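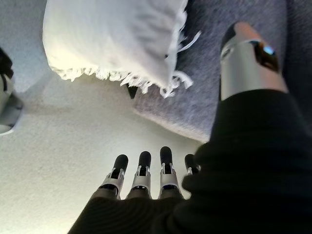
Gilchrist, August

Talk notes: running a mystery stamp swap by mail

Hi everybody! Get them to wave their card bags first (it wakes the room up). Then say I've been stamping cards for 14 years and I still can't cut a straight line, so relax.

Okay, the swap. We started with 17 people and this spring we mailed 296 cards, which my kitchen table is still recovering from. Everyone makes four cards, all the same design, and sends them to me with a return envelope. I shuffle and mail four different ones back. Easy!

Things I got wrong, go quick here:

Postage. I told folks one stamp would do. Anything with a button or a fat bow needs more, and I paid the difference on 42 envelopes. Ouch.

Ink. Hold up the smeared card. Let it dry overnight, please, especially on glossy stock.

Themes. "Anything goes" got me almost no sign-ups, but "something from your scrap drawer" filled up by lunchtime. Ask who has a scrap drawer. (All hands!)

Pause for questions, drink some water.

Sign-up sheet is by the door, next one is the Jondidow swap, theme is buttons. Flat ones!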